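Rental Cottage Walk-Through: Checklist and Comments
Jestmont Guest Houses, lower lane

We go through each house with the same list before the first guests of summer, and again in January when the pipes need watching. Please mark every line OK, FIX or ASK, and write as much as you like in the comments, as I do read them all and I would much sooner have a rambling note than a bare tick.

1. Front steps and handrail. OK. The rail is good and firm now that the lower bracket has been replaced. Mind the second step after rain, it still gets mossy on the shady side.

2. Smoke alarms, one per floor. FIX. Upstairs sounded nicely, downstairs gave a sort of tired chirp. New battery, please, and write the month on it in marker.

3. Tables and other wooden furniture: wobble, splinters, sharp corners. OK. Run your bare hand along the underside too, where little fingers like to go.
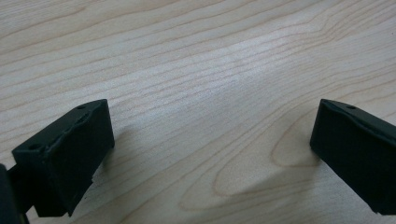
4. Water heater. FIX. The kitchen tap came out hotter than I'm happy with, and we do get a lot of grandparents and small children in this house. Turn the dial down a notch, wait an hour, and try again with the thermometer from the Pekum toolbox (the other one reads low, bless it).

5. Windows and latches. ASK. All of them open, but the one over the stairs takes a real shove. I'd like Bustent to have a look at the sash when they come for the gutters.

6. Fire extinguisher. OK. Needle in the green, pin in place, tag signed. It had wandered behind the coats again, so I've hung it back on its hook by the kitchen door.

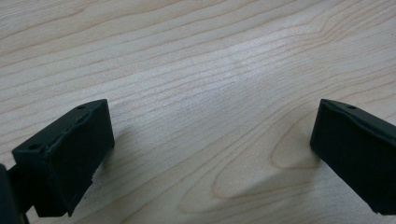

JESTMONT, 07/06/2021

Second visit, and what a difference a dry week makes! The downstairs alarm is loud enough to wake the lane, and the tap water is comfortable. I carried on from where I'd stopped.

7. Outlets near water. OK. Test and reset buttons both work in the kitchen and the bathroom.

8. Rugs and cords. FIX. The hall rug slides. There are grip pads in the Abernathy cupboard, enough for this house and the one next door.

9. Shelves and racks. OK. Heavy things go low, please, and nothing breakable where a child could pull it down.

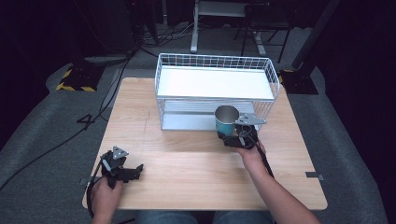
3 min read

10. First aid box. FIX. We're low on the small bandages and the burn gel is past its date. Everything else is there, including the tweezers, which I was sure we'd lost.

11. Emergency card by the phone. ASK. The house number is 68 and the card still has the old one, so an ambulance would be sent up the wrong end of the lane. Could whoever has the laminator print a new one before the weekend guests arrive?

12. Outside lights. OK. The porch light comes on at dusk by itself. The one by the bins needs the switch inside the back door, so leave the little label where it is.

Still open: hall rug, stair window, bandages and burn gel, emergency card. Put the finished sheet in the blue folder and the keys back on their hook.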